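Notebook, Stunness bench (two-arm desk tidy)
June, started 9:40

Found it! Or found most of it. The gripper fault that has been eating our mornings is real, it repeats, and I can now make it happen on purpose, which makes this the best day on this bench in a while.

Recap for anyone in the Nasrallah building who hasn't been following. Stunness runs two arms over one table full of pens, highlighters and other desk stuff, and the job is to get it all put away. Every so often a gripper is told to open, the log says it opened, and the fingers stay shut. The arm then goes off to its next pick with the last pen still in its grip. If the other arm happens to be reaching over the same patch of table, the two get a lot closer than I like. The spacing check in Omport works from the gripper outline alone and has no idea that there's a pen hanging off the end of it. So we have a release fault, and on top of it a safety hole that the release fault walks straight through.

First job this morning was to watch both arms working in the shared middle of the table at quarter speed, hand on the stop button, everything logged.

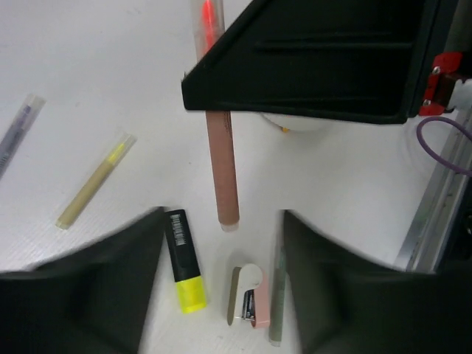
If the log says the gripper opened, why are the fingers still shut?

The log line is written when the open command goes out. Omport doesn't wait for the servo to report a new position before it calls the step done, so a servo that ignored the command looks the same in the log as one that obeyed it.

That was a surprise to me, and I've read that log more times than I'd like to admit. I had always taken "open: done" to mean a measured position. Iulian Vasiliu spotted it by reading the step code out loud over my shoulder, and we both went quiet at the same line. Lovely moment.

10:25. Added the measured position to the log right beside the commanded one. Should have been there from the beginning. Ran the usual mix at quarter speed and just let it go. For a good stretch the two columns followed each other nicely, with a little lag, nothing odd. Then the left gripper closed on a marker and the measured column went to 2939 and sat there. Open command, 2939. Second open command, 2939. Arm carried on to the next pick, fingers closed, marker and all. Hit stop.

Left everything powered and poked at it. The servo still answered on the bus. Temperature fine by its own report. Supply voltage fine. But the torque enable flag had dropped and the overload flag was up. So the servo had protected itself by letting go of its motor, and the gearing plus the friction in the fingers was enough to keep the marker where it was. It really does look like a firm grip from outside. You can pull the marker free with very little effort (arm stopped, of course).

Here's the chain as I understand it now:

Gripper closes on something hard and round. The close target is well past the surface of the object, so the servo can never reach it and pushes as hard as it's allowed. The limit was set at 100 percent. It stays there for the whole carry. If the carry is short we get away with it. If the arm has to wait its turn for the shared zone, the overload timer runs out and torque drops. Open command is accepted and does nothing. Log says done.

This explains so much! It explains why the fault loved busy tables and hardly ever showed up when we ran one arm alone: no waiting, short carries. It explains why the erasers never did it, they give a bit under the fingers. And it explains why swapping the servo last month "fixed" it. We tested the new one solo.

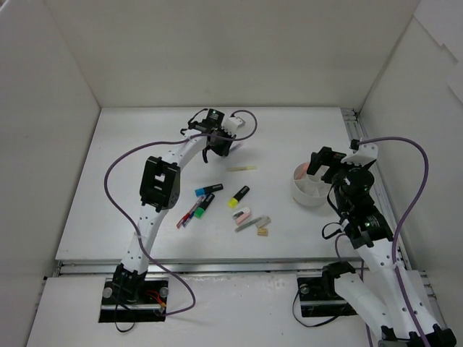 11:50. Iulian wanted the cabling ruled out before anybody changed settings, and he was right to ask. A bad connection at the wrist was my own favorite theory for weeks. We stopped both arms, flexed each cable by hand along the full run with the bus monitor going, and got no dropped packets on either side. Swapped in the spare Goller lead on the left and ran the fault again. Same freeze. Put the original back. Cabling is off the list, and I owe the cable an apology.

Lunch. Talked about it the entire time, sorry to everyone at the table.

13:15. Changes, one at a time, with a run after each:

1. Close step now backs off. Once the measured position stops moving, the target is pulled back to just past that point, so the servo holds with a light squeeze and stops trying to reach the impossible.

2. Open step now waits for the measured position to change. If it doesn't, Omport clears the overload flag, turns torque back on, tries again, and if that fails it stops both arms and complains on the screen.

With only the first change in, I couldn't get an overload at all, even when I held the left arm at the edge of the shared zone far longer than any real run would. With only the second in, the fault still came but was caught each time. Both are staying.

One thing to watch out for. Turning torque back on while the old close target is still loaded makes the fingers snap tighter for an instant before they open. Write the present position in as the target first, then enable. I learned this with a pencil in the gripper and my own fingers safely on the keyboard, and I want it to stay that way. No hands near the grippers during a recovery test, please, no matter how slowly the arm itself is moving.

14:40. Moved on to the thin, slippery stuff, where a lighter squeeze might cost us something. Long clear-barreled pens were my worry.

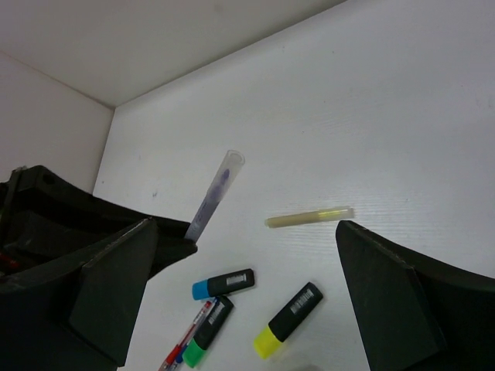 Mixed results, still pretty encouraging. The fat highlighters hold beautifully at the lower squeeze. Slim ones can swing if they're picked up near one end, and then the free end sweeps a bigger arc than before. They don't fall. But a swinging pen is exactly what the spacing check can't see, so the lower squeeze makes that hole a little wider even as the release fault goes away. Not a trade I want to leave sitting there.

For now: speed stays capped at a quarter whenever both arms are in the shared zone, and only one arm may enter while carrying. It makes the cycle slow and rather polite to watch. Fine.

15:30. Sketched a fix for the spacing check with Iulian. Simplest version is to treat a loaded gripper as if it carried a rod the length of our longest pen, in any direction, until the open step has been confirmed by measurement. Very cautious, and will cost us time on small things like the erasers. I'd still start there and trim later.

Open items:

Right gripper has the new open step but still the old close step. Do it first thing, before any two-arm run.

Go back through old logs for runs marked as dropped item or missed pick. I bet a good number of them were this fault. Measured position wasn't saved back then, so we'll have to guess from the wait times.

Check whether the arm joints have the same "done when sent" habit. Iulian thinks they do wait. I'd like to see the line of code.

Put the torque limit somewhere visible in the settings page. It was three menus down.

Bench left powered off, stop button pressed in, note taped to the keyboard.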